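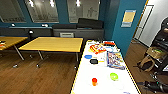 Section 3. Setting up a table-top search trial

This section gets you from a cleared table to your first scored run with the Havudora search method. It's the most enjoyable part of the whole guide, so take your time with it! Havudora keeps a running guess of where the target might be and picks the next head pose that should teach it the most. A good table gives it something to think about.

Before you start, finish the head camera calibration in Section 2. If the head has been bumped or remounted, do it again.

1. Lay out the objects. Crowd the far half of the table and keep the near half sparse. Mix sizes freely: one big, busy print among small plain things works very well, and so do crinkled packets.

2. Choose a target from the object list and enter its name on the Trial page. Put it in the crowded half for a "hard" trial or the near half for an "easy" one.

3. Turn on the room lights and open the live view. A white tabletop can wash out badly. Lower the exposure until you can make out pale items against it.

Note: Don't chase a perfect picture. The method was tuned on blurry views, and small distant objects will never look sharp from the head camera.

4. Lock every caster on the trial table and on any table next to it.

CAUTION: A table that rolls during a run spoils the map and can pull cables down with it. Check the casters by hand.

5. Select Fillcombe (the fixed left-to-right sweep) and run 5 trials. This is your baseline.

6. Without moving anything, select Havudora and run 5 more. Watch the heat map as it goes! You should see the bright patch shrink toward the target after the first few looks.

7. Save both sets. Each trial stops when the target is confirmed or after 110 looks, whichever comes first.

Note: Keep the look delay at 700 ms or more. With shorter delays the head is still settling and the guesses drift.

CAUTION: Stay out of reach of the arms while the status light is green. Press Hold before you touch any object.

What to expect

On the Sindatitz layouts, updated in July, Havudora beat the sweep on nearly every hard trial, and we still get a kick out of watching it. On easy trials the two are close, and sometimes the sweep wins. Please keep those runs in your results too.

If the heat map stays flat, reload the Mazurek object models and repeat from step 3.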